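News > Press Releases > Products

Stiltano Opens Orders for Sindow Two-Arm Handling Kit

Package combines arms, five-finger hands and teaching software for retail and produce display work

April 14, 2023 — Stiltano today opened orders for Sindow, a two-arm handling kit for companies that want to test robots on shelf and display tasks. The kit ships with two jointed arms, two multi-finger hands, a torso mount, a controller and a license for Plurusent, the company's software for teaching and replaying motions.

Sindow is sold as a complete set. Earlier Stiltano products were offered as single arms, and customers who wanted a pair had to align the bases and write their own timing code. In the new kit both arms share one controller and one clock. A motion taught on the left arm can be mirrored to the right, edited on its own, or tied to a start signal from the other side.

Each hand closes under force control. The operator sets a grip limit for each item type, and the controller holds the fingers at that limit until a release command is given. Limits are stored in a plain table that can be edited without opening the motion program. The software license includes 400 stored motions per controller. Additional blocks can be bought separately.

The kit is aimed at items that are hard to pick with suction cups or two-finger grippers: bunches, stems, bags and other shapes that bend or have no flat face. Stiltano uses artificial fruit for setup and training, so that the same items can be handled many times without changing weight or softness. Crate shelving is one of the standard layouts in Plurusent, which lets the user enter the height and depth of each level and then plans an approach path that keeps the wrist and cables clear of the posts.

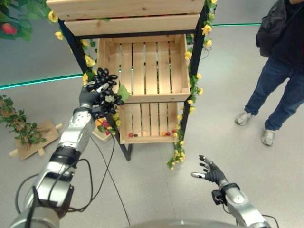 Kurniawati Latuheru said that the time needed to change from one item to the next mattered more to her than top speed, and that a kit of this type should be judged on how many of its settings a shift lead can change without calling an engineer. She added that she would still like to see a shorter startup check — the present one has to be run in full after every power cycle.

Stiltano said a short version of the startup check is in development and will be released as a software update in July. The update will be free to all Sindow owners. The full check will remain required after any hand is removed or replaced.

Setup and Training

Installation takes two days at the customer's site. On the first day the torso mount is fixed in place, the arms are attached and the work area is measured. The second day covers grip limits, taught motions and stop procedures. Up to four operators can be trained per visit. Further sessions are available at extra cost.

The customer is responsible for a level floor, a grounded power outlet and a marked area for people working near the arms. A written risk review must be completed before the arms are run at working speed. Stiltano supplies a blank form and will comment on the finished review, but does not sign it on the customer's behalf.

Service and Parts

Lumbantobing will handle repairs and spare parts under a service agreement with Stiltano. Fingers, wrist units and cable sets are stocked as separate parts and can be changed with the hand tools included in the kit. Arm joints must be returned for repair. A loan arm is available during the repair period to customers on the extended plan.

Availability

Sindow can be ordered now from Stiltano and from Lumbantobing. The first production run is limited to 20 kits, with shipping in the order received. Pricing depends on the mount and service plan selected and is given by written quote. Existing single-arm customers can apply for a trade-in credit, except on units with damaged joints.

Contact: Stiltano Press Office | © 2023 Stiltano. All rights reserved. | Back to top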